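Hivura bench rules kit, reviewed
January 11, 2026

The kit costs $69 and holds a 400-page binder on safe practice for small robot arms, plus blank log sheets. I used it for 3 weeks with a printed arm sorting rolls of tape.

Close work
The binder wants a check at the slowest speed whenever the gripper camera gets this near a roll. Good rule, badly indexed.
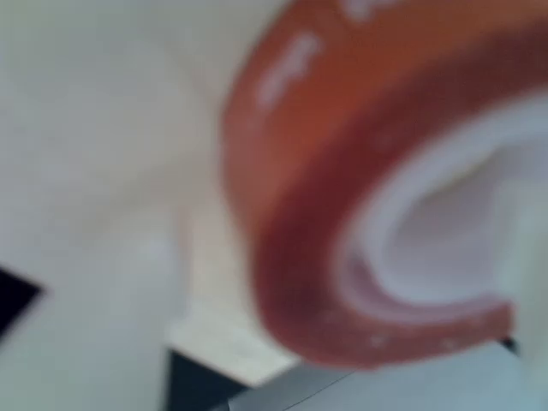 Marking the work area
Hivura says to mark the limits on the table itself and keep hand tools outside them. Black tape does the job. The cable section is thin — one paragraph on slack and a line about servo wires near the elbow.

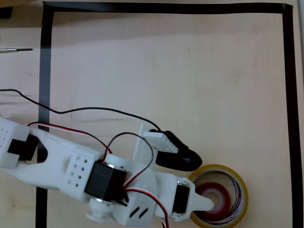

The log sheets are the best part. Els Dijkstra at Van den Broek fills in the same ones and had no complaints, apart from the cheap paper. I would buy the binder again and skip the stickers.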